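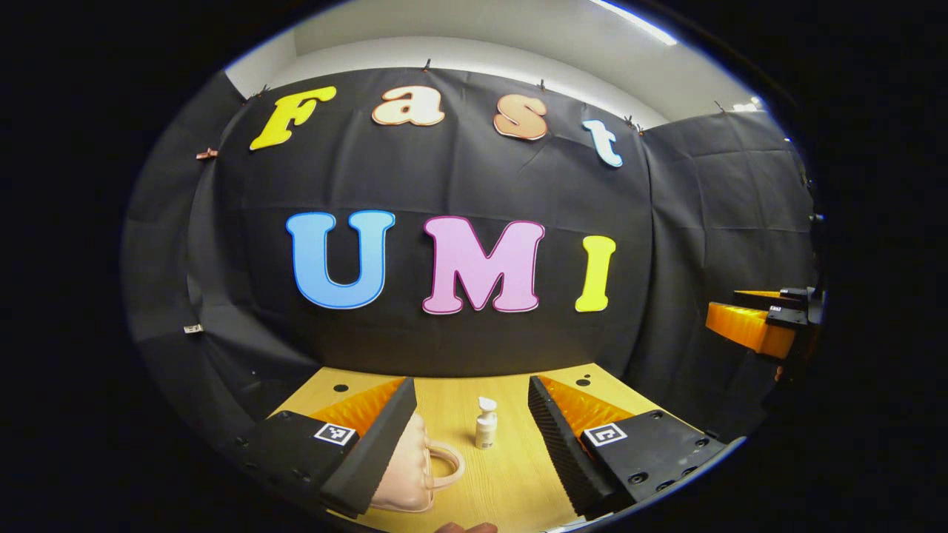
Figure 1. Fabric backdrop with two rows of cut-out letters, clipped along its upper edge.

Unit 4: Backdrops and Lettering for Small Display Enclosures
Course handout, Exhibit Preparation I
Revised 3/5/23

4.1 Purpose of the unit

Students completing this unit will be able to hang a fabric backdrop in a small enclosure, attach lettering to it, and judge the result from the position of the viewer. The work is carried out in the Lysenko Building and counts toward the practical portion of the course grade. Unit 3 (table surfaces and bases) must be completed first.

4.2 The backdrop

A backdrop separates the display from whatever stands behind it and gives the lettering a plain ground. Black fabric is the standard choice in this course. It accepts both pale and strong colors, and small differences in the depth of the enclosure do not show against it. Figure 1 is an instance of black fabric used with light lettering; a second piece, hung as a side curtain, forms the wall at the right.

Fabric is to be pressed before hanging. Folds left from storage will show on side curtains, as they do in Figure 1, and are most noticeable where a lamp is mounted near the ceiling. A side curtain may be accepted with light creasing. The rear panel may not, as creases behind lettering disturb the outline of the characters.

4.3 Clipping

Clips are placed along the upper edge, beginning at the two ends and working toward the center. The fabric should hang under its own weight and should not be drawn tight – tension between clips produces a scalloped edge. Where a clip falls close to the top row of letters, students should check that it does not touch or cover a character. Clips in a contrasting finish draw the eye and are best kept to the sides.

4.4 Lettering

Two rows are the most that a small backdrop can carry with comfort. When two rows are used, one of them must lead. In Figure 1 the lower row, "UMI", is set in bold serif capitals much larger than the letters of "Fast" above it, and each capital has its own color: blue, pink, and yellow.

The following points will be considered in grading:

Size. The difference between rows must be plain at viewing distance. A slight difference reads as an error in cutting.

Color. Pale colors are suitable on black. An outline in a darker shade of the same color, as on the blue "U", gives weight to a large letter. It is seldom worth cutting for small ones.

Spacing. Letters are to be spaced by eye. Lay out the full row on a flat surface before attaching any part of it.

Adhesive. Use Gridard removable tabs from the supply cabinet. Liquid glue is not permitted on course fabric.

4.5 Tabletop

The tabletop should be lighter than the backdrop so that its back edge remains clear. A light wood surface meets this requirement. Bolt holes may be left open – they need not be filled for class exercises.

4.6 Assignment

Work in groups of 2. Each group will prepare one backdrop bearing the word "Sumia" or the word "Flurkura" in the lower row and a shorter word of its own choice in the upper row. Completed backdrops are to be hung in Room 239 and left in place until they have been graded. A written account of the choices made, no longer than 4000 characters, is submitted with the work.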